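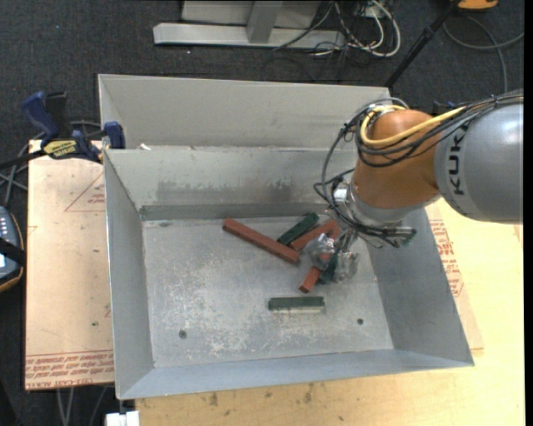
Red and green blocks in a well-worn metal bin.

I have a soft spot for a tatty container, and my favourite this month is a big grey metal one with flared sides and a floor scratched to bits. You could lose a happy afternoon tipping blocks into something like that (I certainly could!) and never worry about the paintwork.

Nadège Perrin, my neighbour, keeps 300 wooden bricks in lidded boxes, sorted by colour, and her grandchildren hardly touch them. Mine live in an old tin tub by the back door - scuffed, dented, no lid - and they're out every single morning before breakfast.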